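Kit corner: three weeks with the Ornano hand-held gripper

If you came by the bench on a Tuesday this past month, you probably had one of these pushed into your hand before you got your coat off. The Ornano is a two-finger gripper you hold and squeeze yourself, with a camera looking out between the fingers. You do the job, it records how you did it, and the recording goes off to train an arm. Trirnetti sent us the starter kit to try, and I have had far too much fun with it.

Setup took me 12 minutes, most of it hunting for a charging cable. The fingers are plain black plastic with screwed-on pads, so swapping a pad is a small screwdriver job - no glue, no special tool. I love that. You get 3 pairs in the box, and the soft ones grip beautifully on smooth packaging, though the contact edges do get chewed up.

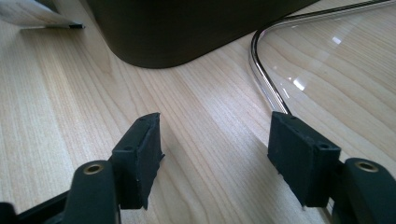
Our test was tabletop tidying, because everybody's table needs it and everybody does it differently. Between us we logged 1,613 takes. Natália Calado did a huge share of those and is now scarily quick at it (she says the trick is to slow down just before you close the fingers, and her takes do look cleaner than mine). Thin, flat things are still the hard part. You have to come in low and get one pad under an edge, and on a bare table there isn't much edge to find.

My grumbles are small. The trigger spring is stiff, and after a long session I felt it in my thumb. The Simton software that comes with it sorts takes nicely but makes you name every one before it will save, so we ended up with a lot of takes called "asdf". We also tried the older Zwahlen handle for comparison, and it's lighter, but its pads are molded in and you can't change them.

The kit stays with us for 5 more weeks. Come and have a go! Bring something awkward from your kitchen drawer, and if you want a longer turn, put your name on the sheet by the door.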